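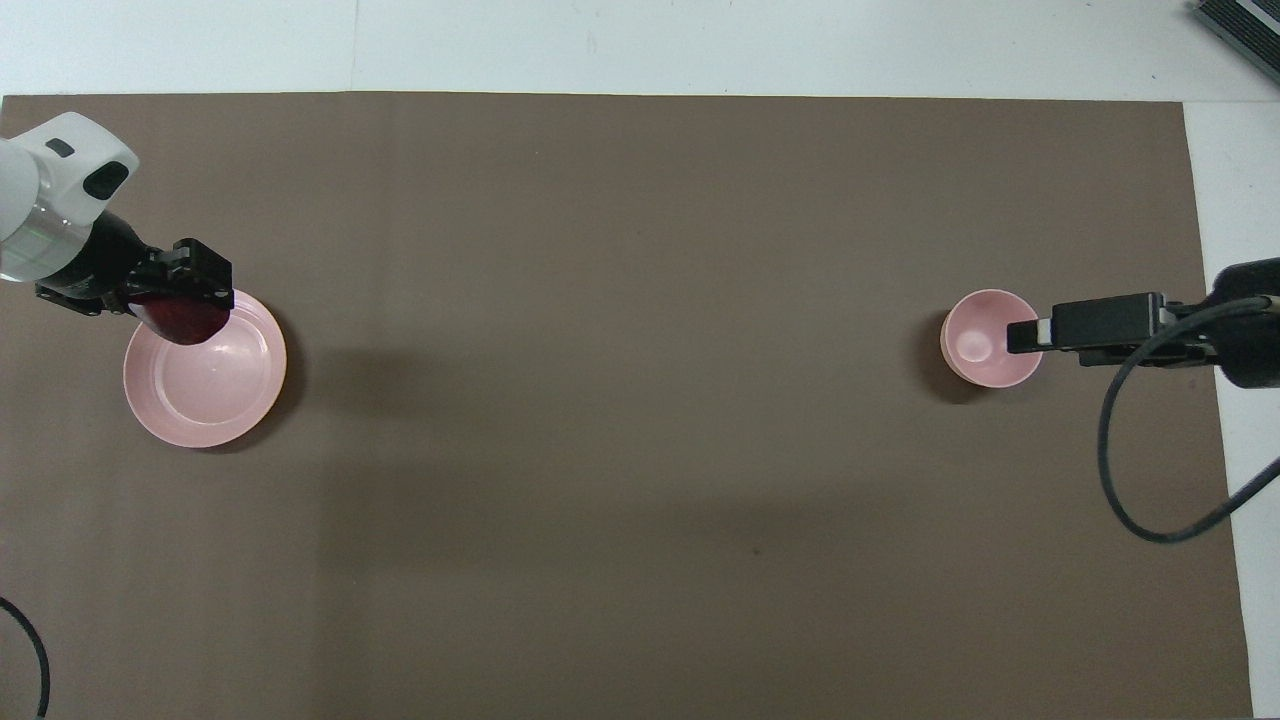 Does the color under a plate change how large a portion looks to the person who eats from it? In our data the color itself had only a small effect, but the contrast between the plate and the surface under it had a clear one.

3.2 Surface and plate contrast

Figure 2. A shallow pink plate on dark brown paper, with the white tabletop visible along the top and the right.

The first part of the study was done in the canteens of Furo and Clivton, where the tables are white and the plates were changed every week. We collected 3022 portion estimates during the lunch hour. Each guest was asked to say how much rice was on the plate, in grams, before starting to eat. The guests did not know the true weight, which was always 185 grams.

On a bare white table, the pale plates gave the highest estimates. When a dark sheet of paper was placed under the same plates, the estimates became lower and also less spread. This agrees with the earlier work of Stubbs, who found a similar pattern with bowls – although his guests were seated in a dim room and ours had daylight from the side.

We must mention two difficulties. First, the paper in Clivton was replaced in December with a sheet of a slightly warmer tone, and we could not obtain the old one again. We therefore report the Clivton results separately for the two sheets. Second, 70 guests gave their estimate in spoons instead of grams. We did not convert these answers, and they are left out of the analysis.

The shape of the plate was also considered. Deep plates hide a part of the food behind the rim, and the guest then judges mostly from the visible surface. For this reason the comparison between surfaces was made with shallow plates only. The deep plates used in Trorkero are treated in Section 3.4, together with the question of rim width.

Digby Stubbs kindly shared his original answer sheets with us. We read them again using our own rules for missing values, and the direction of the effect remained the same – only its size was smaller than in his report.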